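November
Words by Sylvie Fraser
Search articles, people, topics Go

I've never been any good at sewing on a button, so I was nervous about spending a Thursday with someone who teaches robots to stitch. Golshifteh Vahidi put me straight in the chair. "Everyone wants a go, so let's get it over with," she said, and handed me the controls.

She runs the demonstration work at Dilance, up two flights of stairs in the old Rahman building, and her job is to show a machine how to sew by doing it herself, again and again, from a console on the other side of the room. She moves her fingers, the instruments move theirs, and everything gets saved: the video, the position of each joint, every opening and closing of the jaws. Later a learning program called Pikberg goes through the lot and tries to work out what she was up to.

"People think I'm writing rules for it," she told me, getting her elbows comfy. "I don't write anything! I just sew, and I try to sew the same way I'd want it to sew."
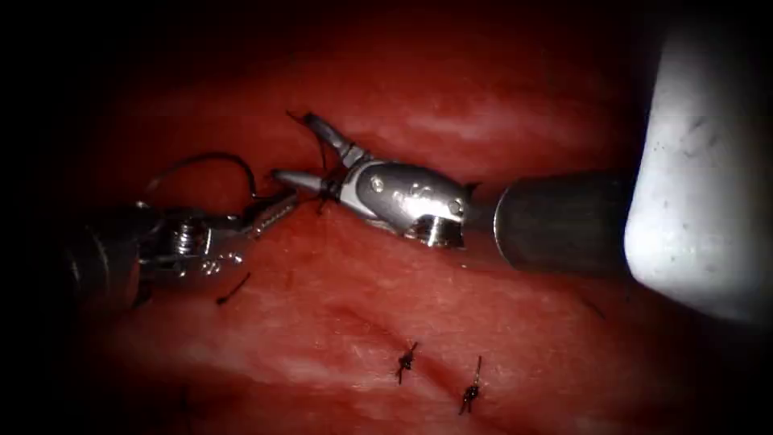

Do you have to be a surgeon to do the demonstrating?

Anyone with steady hands and a lot of patience can learn it, Golshifteh says, though she likes to have a surgeon check the stitches. She trained as an engineer herself and picked up suturing in the evenings, on a practice pad at her kitchen table.

The knots were what I really wanted to ask about (mine had fallen apart, twice). Wrapping thread round a pair of jaws sounds simple enough until you try it with no feeling in your fingertips. Her console gives her nothing back, no tug, no stiffness, so she has learned to judge the pull by eye. "You watch the tissue and you watch the thread," she said. "If the loop's gone lazy, you've got slack. If the tissue's puckering, stop pulling, please."

And does she keep the bad goes? She does, and this surprised me. A fumbled grab and a tidy recovery can be worth more to the program than a perfect stitch, because sooner or later the robot is going to fumble as well and it needs some idea of what to do next. What she throws out are the ones where she dithers. "If I sit there wondering what to have for tea, it learns to sit there too."

So far they've recorded 2000 stitches and she wants 3000 before the spring, shared between 5 people who all sew a bit differently. That caused rows early on! One of them liked to swap hands halfway through a throw, the others didn't, and the program ended up making a sort of shrug between the two. They now agree a style at the start of each week and write it on the whiteboard.

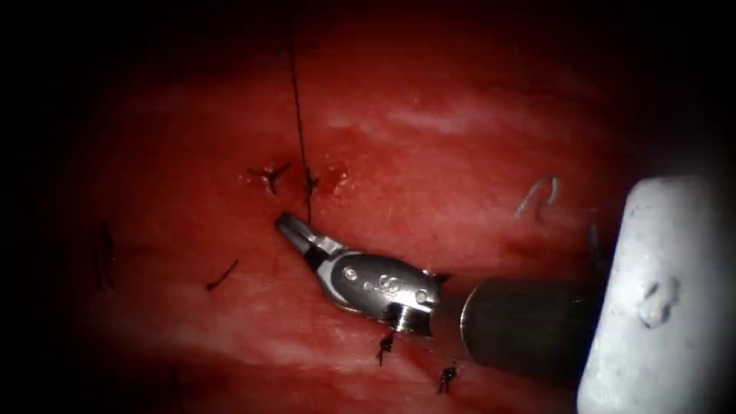
Instrument jaws close to the tissue, with the curved needle lying over to the upper right.

We stopped for coffee and I asked how she got into all this. Her first job was at a packing firm called Fiven, showing an arm how to put jars in boxes by taking hold of it and pushing it through the motions. "Lovely work, very good for the shoulders," she said. You can't really do that with instruments this small, so it's remote control all the way, and she misses being able to lean on the thing.

Back in the chair, she talked me through a needle handover, which is the bit that she reckons takes newcomers longest. One side has to keep hold until the other has properly got it, and your instinct is to let go early. She had me count under my breath.

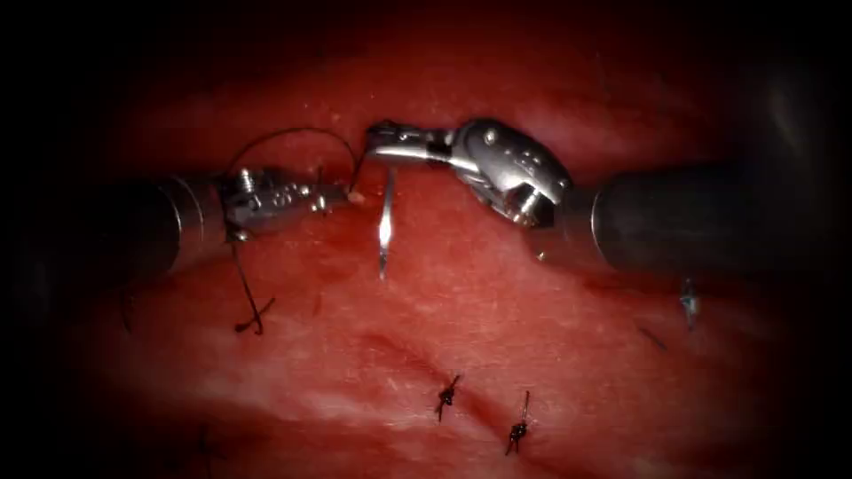 I let go early. I did it again after that, and the third time I hung on so hard that she had to reach over and tap my wrist. "Breathe out when you pass it," she said, so I did, and it went across, a bit wonky but across.

I asked whether my attempts would be going to Pikberg with the rest. She laughed for quite a long time, then typed my initials into the file name and saved them in a folder marked "recoveries".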